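Why my app kept forgetting things

So I've spent most of March moving my little reading tracker (it's called Nastlow, don't ask) from a pile of JSON files to a proper local database, and I have thoughts.

The old way was fine when I had 40 books in there. Every change rewrote the whole file and you never noticed. Then Mwende Odera, one of my testers, imported her library of 1193 titles and the list screen froze every time she tapped a star. Oops!

I went with Room. Setup took me an evening — mostly spent on me putting the annotation processor in the wrong build file, twice. After that it was entities, a DAO, and one repository class that the view model talks to. The queries get checked when you compile, and I love that, because I can't spell my own column names.

The migration was the scary bit. I read the old file on first launch, insert the books in one transaction, and only then rename the JSON to something with .bak on the end. My first try did the inserts one at a time and took ages. With the transaction, Mwende's library goes in before the splash screen is gone.

One thing that bit me: I bumped the schema version and forgot to write the migration, and the app crashed on open for everybody on the beta. Export your schemas and write a test, please.

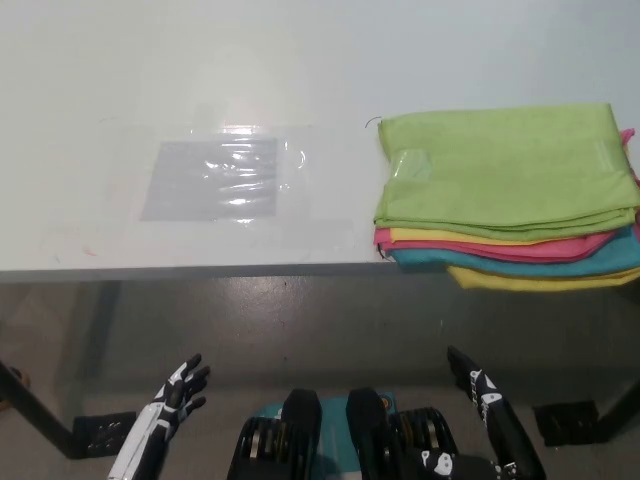
Next up is search, which I want working by May. Bijan Daneshvar keeps telling me to try full-text tables, so I'll start there and let you know how it goes.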